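Zwischenbericht zum Förderprojekt Gästehaus Juria
Berichtszeitraum: Winterpause bis Ende Mai

Liebe Förderrunde,

ich hatte versprochen, mich nach der Winterpause ausführlich zu melden, und ausführlich wird es jetzt auch! Wer nur die Kurzfassung möchte: Wir haben geöffnet, 21 Zimmer sind buchbar, zwei sind es noch nicht, und beim Geld liegen wir im Plan, wenn man die Sache mit den Fenstern ausklammert (dazu weiter unten mehr, ich drücke mich nicht).

Stand der Zimmer

Die Zimmer im Altbau sind komplett durch. Neue Böden, neue Betten, die alten Heizkörper sind geblieben, aber gespült und gestrichen. Im Antrag stand ja noch, dass wir sie austauschen, und der Installateur hat uns davon abgeraten. Das eingesparte Geld steckt jetzt in besseren Matratzen, und ich kann euch sagen, die Bewertungen danken es uns! Seit der Öffnung erwähnen die Gäste ständig das Bett. Früher haben sie ständig die Straße erwähnt.

Die Straße ist natürlich immer noch da. Die Zimmer nach vorne haben inzwischen dichtere Fenster bekommen, bis auf die zwei unter dem Dach. Da passte die Lieferung von Juhász nicht, die Rahmen waren zu breit für die Gauben, und jetzt warten wir auf Ersatz. Juhász übernimmt die neuen Rahmen, wir übernehmen den zweiten Einbau. Darüber habe ich lange telefoniert und bin nicht ganz glücklich, aber wir wollten die Sache vor dem Sommer vom Tisch haben. Bis dahin dienen die beiden Dachzimmer als Lager für Bettwäsche und überzählige Nachttische (falls jemand Nachttische braucht — bitte melden).

Buchungen und Portale

Hier bin ich wirklich froh. Wir sind seit dem Frühjahr bei Latwood gelistet, und von dort kommen vor allem Leute, die auf der Durchreise eine Nacht bleiben. Über die eigene Seite buchen eher die Wanderer und Familien, die gleich mehrere Nächte nehmen. Im Antrag hatte ich beides in einen Topf geworfen, das würde ich heute trennen, weil die beiden Gruppen ganz verschiedene Dinge wollen. Die einen fragen nach dem Parkplatz und der spätesten Anreise, die anderen nach dem Trockenraum, dem Bus zum See und ob der Hund mitdarf. Der Hund darf mit.

Die Texte auf der eigenen Seite habe ich alle neu geschrieben. In den alten stand noch, wir lägen »nur wenige Schritte vom Bahnhof«, und wer mit Koffer den Berg hochgelaufen ist, hat uns das gern noch an der Rezeption erklärt. Jetzt steht da, dass es bergauf geht und dass wir abholen, wenn man vorher anruft. Seitdem rufen die Leute an, und der Ton bei der Anreise ist gleich viel netter. Die späteste Anreise liegt jetzt bei 22 Uhr, danach geht es über den Schlüsselkasten neben der Tür.

Was sich im Haus sonst getan hat

Das Frühstück läuft im kleinen Saal, der große bleibt für Gruppen. Das Obst kommt vom Hof unten im Tal, Brot und Brötchen holen wir selbst. Beim Buffet haben wir die Einzelportionen abgeschafft, also keine Marmeladendöschen und keine Butterpäckchen mehr. Der Müll ist sichtbar weniger geworden, und die Tischabfälle sammeln wir getrennt, was nach anfänglichem Durcheinander ganz gut klappt.

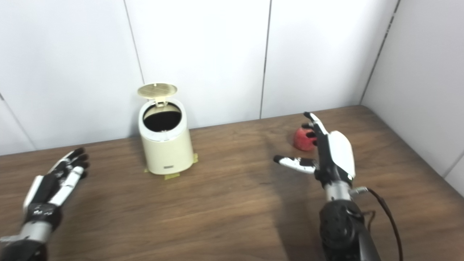
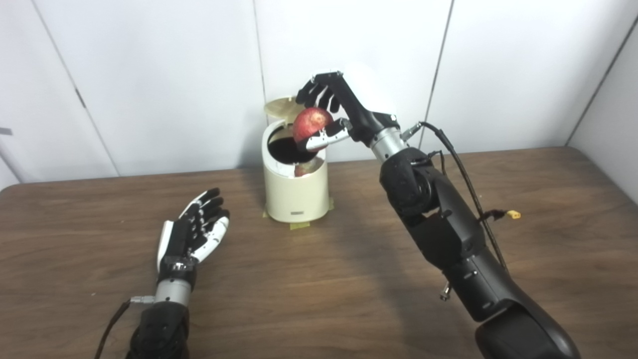 Personal

Wir sind knapp besetzt, aber besetzt. Für die Zimmer haben wir zwei neue Kräfte gefunden, beide in Teilzeit, beide bleiben über den Sommer. Die Nachtbereitschaft teile ich mir weiterhin mit meiner Schwester, und das ist auf Dauer keine Lösung, das weiß ich selbst. Ich würde das gern beim nächsten Treffen besprechen, denn im Budget ist dafür bisher keine Stelle vorgesehen.

Die Schulung mit Jenard für das neue Buchungssystem hat stattgefunden und war gut angelegtes Geld. Vorher haben wir Doppelbuchungen von Hand gesucht, meistens abends und meistens schlecht gelaunt. Jetzt gleicht das System die Portale selbst ab. Beim Kurbeitrag hakt es noch, Kinder werden manchmal voll berechnet, und wir korrigieren es an der Rezeption. Jenard ist informiert.

Mittel

Die zweite Rate ist angekommen, vielen Dank dafür! Ausgegeben sind davon Böden, Betten und der größte Teil der Fenster. Offen sind noch der Einbau im Dach, die Beschilderung vom Bahnhof herauf und die Rampe am Seiteneingang. Die Rampe wird teurer als gedacht, denn der Untergrund muss aufgefüllt werden, und ich möchte dafür Mittel aus dem Posten Außenmöblierung verschieben. Die alten Gartenstühle halten noch einen Sommer. Den Antrag auf Umwidmung schicke ich getrennt, die Belege liegen geordnet im gemeinsamen Ordner.

Nächste Schritte

Dachfenster einbauen und die beiden Zimmer freiräumen
Rampe beauftragen, sobald die Umwidmung durch ist
Schilder am Bahnhof mit der Gemeinde abstimmen
Preise für den Herbst festlegen und bei Latwood einpflegen

Kommt gern vorbei und schaut es euch an, am besten unter der Woche, dann habe ich auch Zeit für einen Kaffee. Und ruft vorher an, dann hole ich euch am Bahnhof ab.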